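Revised Dec 11, 2020. Applies to all recognized chapters using Kerari for membership and housing records.

## 4. Setting Up the Chapter Record

This section explains how to create a chapter record, enter the member roster, and submit both for approval by the Office of Student Organizations. Complete Section 3 (Officer Accounts) before you begin. Only the chapter president and the secretary may carry out the steps marked *Officer*.

### 4.1 Create the record (*Officer*)

1. Sign in to Kerari and select **Chapters**, then **New Record**.
2. Enter the name of the chapter exactly as it appears on the letter of recognition. Greek letters must be spelled out.
3. Select the council to which the chapter belongs. Chapters with no council select **Independent**.
4. Enter the chapter number from the letter of recognition. If the letter gives no number, enter 1000. The office will replace it with a permanent number at approval.
5. Select **Save as Draft**.

**Note:** A draft record is visible only to officers of the chapter. It does not count as registration and does not reserve meeting space.

### 4.2 Enter the housing details

Chapters that occupy a house must complete the **Housing** tab. Chapters without a house select **No Residence** and continue with 4.3.

1. Enter the street address and the number of approved beds.
2. Select the type of occupancy: *owned*, *leased*, or *university property*. Trotberg Hall and Vimholm House are university property.
3. Add each shared room under **Common Areas**.
4. Assign a condition to each room.
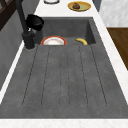 Condition ratings in Kerari run from *Good* to *Out of Service* and are used by the office when it schedules the yearly house review. The rating refers to the room and its fixtures. In a kitchen, the entry covers the sink, the drainboard, and the countertop; a plate or a banana in the basin has no bearing on the rating and should be left out of the entry. Use the **Remarks** field for damage, repairs under way, and work requested from the landlord. Remarks may be up to 200 characters long. Longer statements should be attached as a separate document.

**Caution:** Do not enter *Out of Service* for a bedroom unless the room has been closed in writing. The entry lowers the approved bed count at once, and members assigned to that room will receive a notice of reassignment.

### 4.3 Enter the member roster (*Officer*)

The roster may be typed in or uploaded as a spreadsheet. The upload template is found under **Roster**, then **Tools**.

1. Download the template. Do not rename or move the columns.
2. Enter one member per row. Use the name on file with the registrar; a preferred name may be added in the next column.
3. Enter a status for each member:
 - *Active* — initiated and in good standing
 - *New Member* — accepted an invitation, not yet initiated
 - *Inactive* — on leave, studying abroad, or excused by vote
 - *Removed* — no longer a member, by decision of the chapter or its headquarters
4. Save the file and select **Upload**.
5. Review the rows shown in yellow. Each has a student number that could not be matched.
6. Correct the yellow rows and select **Check Again**.
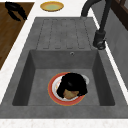

When all rows match, the **Submit Roster** button becomes available. Submission locks the roster until the office has reviewed it. Later changes are made through **Roster**, then **Amendments**, and each amendment requires the approval of 2 officers.

**Note:** A member who is listed by more than one chapter will appear on both rosters with the mark *Dual*. Neither chapter should delete the entry. The office will contact the member.

### 4.4 Members removed or on leave

A change to *Removed* must be supported by a letter. Attach the chapter's own letter if the decision was local, or the headquarters letter if it was not. The effective date is the date of the decision and may differ from the date of entry.

Members who live in the house keep their housing assignment when their status changes. Housing is governed by the lease or residence agreement, and a change of status in Kerari neither ends nor alters that agreement.
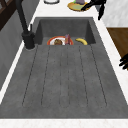

Villanueva reported during the April trial that members on leave were still being counted toward the minimum chapter size, and asked whether the count could be limited to members with *Active* status. The count has been changed accordingly. Members marked *Inactive* now appear on a separate line and return to the main count when their status is restored.

If the active count falls below the minimum set by the council, Kerari displays a banner on the chapter's home page. The banner is a notice to officers only and is not a finding against the chapter. Officers should:

1. Confirm that all recent initiations have been entered.
2. Confirm that no member has been marked *Inactive* in error.
3. Select **Reply to Notice** and enter a short statement within 31 days.

**Caution:** Changing a status solely to clear the banner is a violation of the recordkeeping rules. All changes are kept in the record's history and can be viewed by the office.
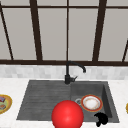 ### 4.5 Submit the record for approval (*Officer*)

1. Open the draft record and select **Review**.
2. Read each tab. Tabs with missing entries carry a red mark.
3. Attach the current bylaws and the certificate of insurance as separate files.
4. Select **Submit for Approval**. The second officer will receive a request to confirm.
5. Once confirmed, the status changes from *Draft* to *Pending*.

The chapter may continue to hold ordinary meetings while the record is pending. Events with guests require an approved record. If the record is returned, the reason is shown under **Messages**; make the correction and repeat steps 1 through 4. Files already attached do not need to be attached again unless they are named in the message.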